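Search the help pages Go

Allidar home arm kit – frequent questions

Which tasks are included?
The kit comes with three ready tasks from Dustia: pick clothes from a sofa, put them in a basket, and bring the two arms back to rest. Other tasks you can teach by hand guiding, usually in one evening.

How must I place the basket?
Put it on the floor between the two arms, with nothing inside. Leave the garment on the sofa, where one arm can reach it without crossing the other.
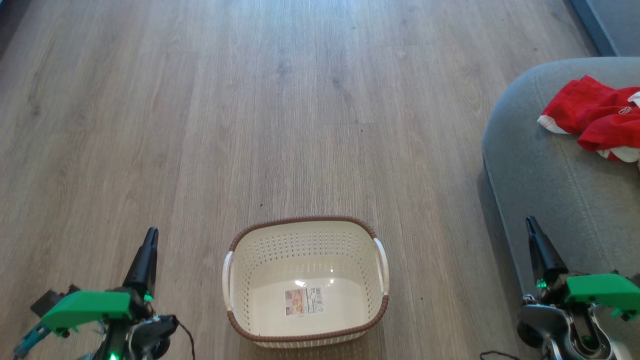
What is the reach and the load?
Each arm reaches 687 mm and lifts 900 g. A wet towel is often too heavy – please use dry clothes.

Does the color of the clothes matter?
Strong colors are found more easily. Gray on a gray sofa is still difficult, and we are working on it for the May update.

Can I replace the fingers myself?
Yes. The Sikder finger set costs $465 and needs only a small hex key. Run the calibration again after the change.

Do you answer on Saturday?
Yes, until noon, by e-mail only.

Was this page helpful? 200 found it helpful
Shares 14 Comments 3

Related
Folcombe mobile base: questions
Calibration after a finger change
Returns and repair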